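Breltum garment steamer, nine months in

I bought the Breltum handheld steamer last July after my iron started spitting brown gunk on everything, and I've used it most mornings before work (and once on a set of curtains, never again). It was 70 bucks on sale, which felt like a lot for a thing that boils water, but here we are and I kind of love it!

It heats up fast, the trigger doesn't hurt my thumb, and the cord is long enough that I can reach the back of the door from the hall outlet. The tank is small, though. I get through 2 shirts and then I'm back at the sink. My friend Henok Asfaw has the Fodex one and his holds more, but it's so heavy he props his elbow on the dresser.
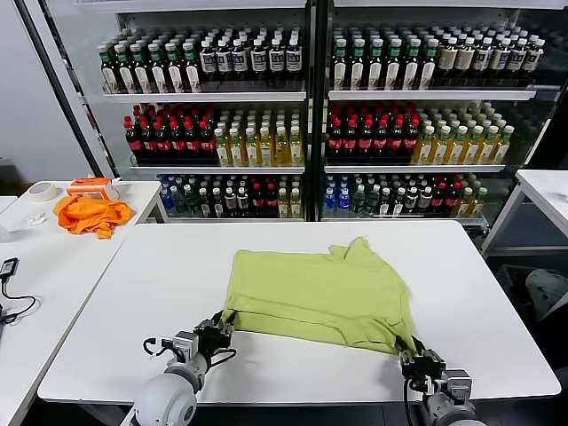 Cotton is where it struggles a bit, and I'd say that's true of any handheld. Linen too. A light mist first helps, and so does hanging things up right away, and I've gotten much better about that since buying it. A lime-green shirt folded on a table with its collar end all crumpled up is the kind of job that takes me three slow passes, mostly around the collar, and I still wouldn't call the result crisp. For knits and dresses it's great.

Four stars. I'd buy it again, but I'd get the bigger tank if they ever make one.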